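Zememeo study, call for participants
Posted 2020-03-13

People needed to steer a robot arm by hand controller, Stalamside lab. Method is simple: you drive, we record, the policy learns from it. Have 1297 demos, need more. 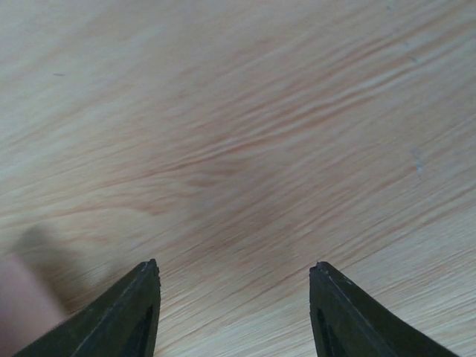 Do I need robot experience?
None needed. Training is on site before you start.

Work is small flat things on a tabletop, card holder with a VIP card and so on. 3 sessions, two hours each. Steady hands help. Bring glasses if you wear them, the wrist veiw is small.

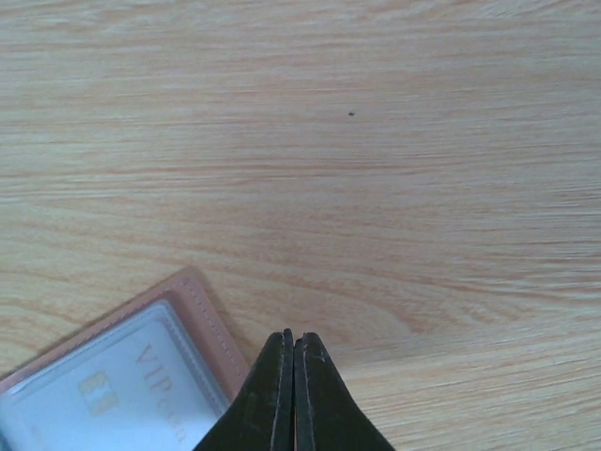 How to sign up

Write to the Nakberg office, subject line Zememeo. Adults only. Lunch paid.
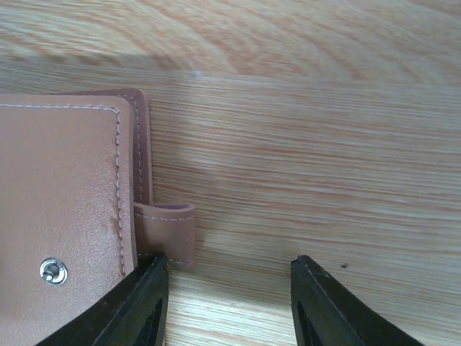 Wallet with snap and strap tab, wrist view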